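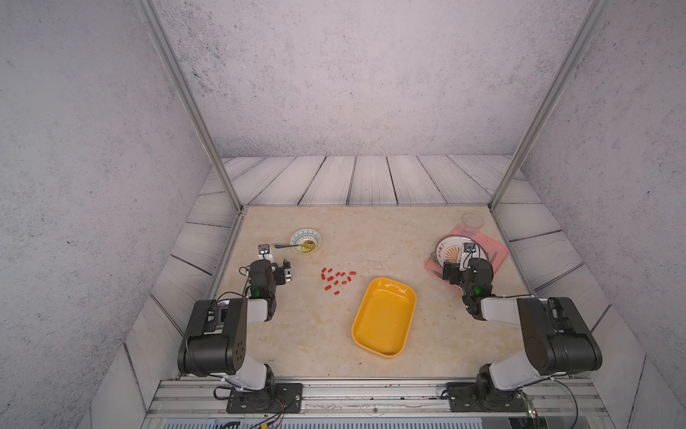

4. Recording your first set

Okay, arms on, props out – time to get some examples. I do mine in batches of 12, then stop for a stretch.

1. Scatter the red pellets near the middle of the table. Don't be neat about it!
2. Set the yellow tray beside them, empty, and turn it a bit each time.
3. Check for the green light on both grippers.
4. Start recording, then move slowly. I rushed my first 442 and binned almost all of them.
5. Park both grippers above the table before you hit stop.

Note: keep your fumbles if you recover from them. The Muvden trainer learns plenty from a dropped pellet.

Caution: watch the cables when an arm swings wide, and keep your fingers off the front rail while the motors are live.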